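Finally updated the phone

4/26/18

So I gave in last night and pressed the button. My Brirnico has been nagging me about the new software since October, and I kept swiping it away because I had 3 GB free and a head cold and no patience for either. Fifteen minutes, the screen said. Well, it took 80, most of it spent staring at a little spinning circle while my tea went cold!

I do like it, though. The notifications are bundled up by app now (bliss, if you're in as many group chats as I am) and the settings menu has a proper search box, so I no longer have to remember whether ringtones live under Sound or Display or somewhere else entirely. Split screen works too, although on a phone this size you get two tiny strips and a keyboard on top of both of them.

The bad news is Joltus, my podcast app, which crashed every time I opened it. I cleared the cache, I restarted twice, I sulked. In the end I took it off and put it back on again, and that did the trick, but all my half-finished episodes had gone.
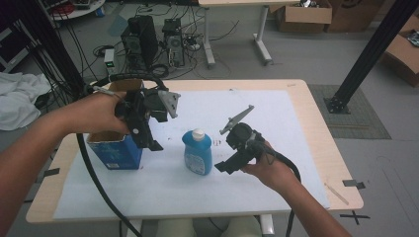 Lambros Xenos wrote to say that his battery was dreadful for the first 2 days after the same update and then settled down by itself, so I shouldn't go resetting anything yet. Good, as mine was down to 15 per cent by lunch and I was starting to fret.

I'm leaving the tablet on the old version for now. The kids have got Kidine set up just how they like it and I'm not brave enough to touch that before the holidays.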